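How to Fold a Hand Towel (and Which Advice to Skip)

I have read a lot of folding advice and most of it seems written by people with very large closets. The towel shelf in our bathroom at Lougher is narrow and slightly crooked, so my standards are modest. A terry hand towel should stack, stay stacked, and come off the pile without bringing its neighbors along.

A terry towel on a green cloth, lying flat in the first picture and rumpled in the next two:
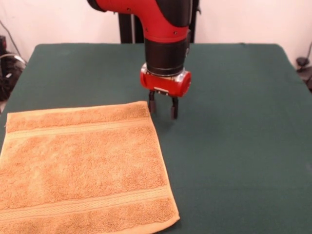
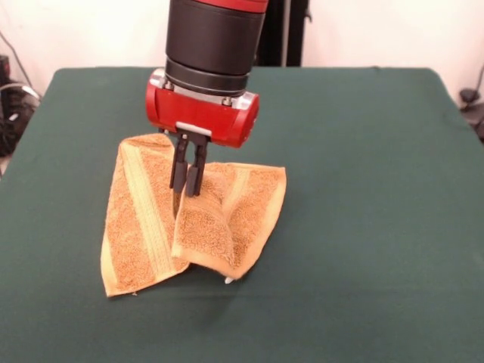
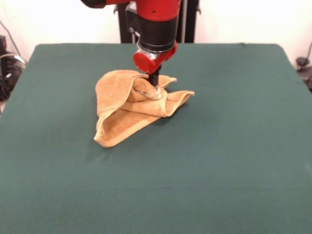
Eleri Lewis

Start with a table. People swear by folding in the air, chin on one hem, and I have yet to see a square towel come out of it. Spread a cloth first if your tabletop is slick.

1. Find two corners on the same short side. If the towel is in a heap, don't go digging for all the corners at once. Pick up whatever edge you can reach and run your fingers along the hem until you hit one.

2. Give it a shake. One is plenty. I've seen a "triple snap" recommended for fluffiness and can't tell the difference.

3. Lay it flat and pull the hems straight. Terry stretches, so one side may look longer. Tug the short side a little and move on.

4. Bring short side to short side and smooth from the fold outward.

5. Fold in half again the same way. For a deep shelf you can stop here.

6. For a narrow shelf, fold it in thirds instead of doing step 5. Thirds are supposed to be superior in every way. They are thicker, and my stack starts leaning at 8 towels.

Put the folded edge toward the front of the shelf. That part of the usual advice I do believe.

As for ironing hand towels, Carys Probert tried it on hers for some two weeks in November and I could not pick out the ironed ones. She says she could. I remain unconvinced, and my iron is still in the hall closet behind the vacuum.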